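Section 4: Dusting the Gramen armchair

I do this every Monday, before I vacuum, so whatever falls on the floor gets picked up afterward.

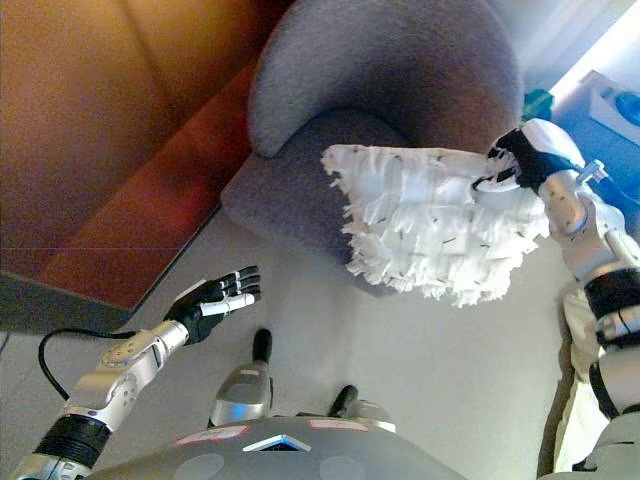
You'll want a dry duster and a window open a crack. Then:

1. Shake the duster outside first — hard! Mine sheds a little when it's new.

2. Start at the top of the back and work down with long, light strokes.

3. Do the arms next, then the seat, going front to back.

4. Run the tips along the seams for 30 seconds or so a side (crumbs love it in there).

5. Shake the duster out again and hang it up by the handle.

Note: If the strands still look gray after a good shake, wash the head in cool water and let it dry overnight.

Caution: Don't spray polish on the duster before using it on upholstery. I did that once and spent 2 evenings blotting the seat.

Stain removal is in Section 5.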